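Sorting and folding: getting through the weekly wash

Updated 11 February 2020

Most folding problems start at the sorting stage. If whites, darks and checks all come out of the same basket, the pile takes twice as long and something always ends up in the wrong drawer.

Before you wash

Empty pockets and close zippers. Turn ribbed knits inside out so the ribs don't pill. Undo buttons on shirts, but fasten hooks, which catch on knitwear.

Keep dish towels out of the clothes load. They carry grease, and they can take a hotter wash than most shirts.

We use the Stilau powder for whites and a plain liquid for everything else. Powder can leave marks on navy and black if the machine is packed full. Fill the drum three-quarters and no more.

Drying

Shake each piece hard once before it goes on the rack. Heavy cotton needs space on both sides. Knits go flat, on a towel. The Kröger rack in our utility room holds 7 shirts on the top rails if you leave out the middle one.

Folding

Work on a bare wooden table at hip height. A bed is too low and too soft. Start with the big dark things, then checks, then whites, so lint from the dark pieces can be wiped off before the light ones go down. 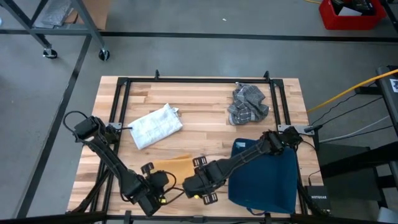
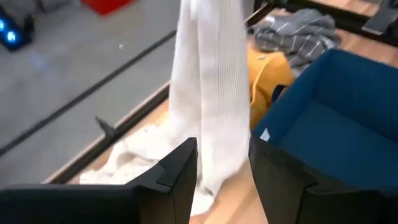

Rakel wrote in to say that she does the whites first and wipes the table with a damp cloth beforehand, and that ribbed tops keep their shape better rolled than folded. She also stopped using fabric softener on towels last March and finds they dry dishes faster.

Rolling does work for thin ribs. For thicker ones, fold the sleeves in, then fold once across the middle. Never hang them by the shoulders.

Storing

Put freshly washed towels at the bottom of the stack so the same two don't get all the wear. Leave anything that feels cool to the touch out for another hour. Cedar blocks need a light sanding when the smell fades.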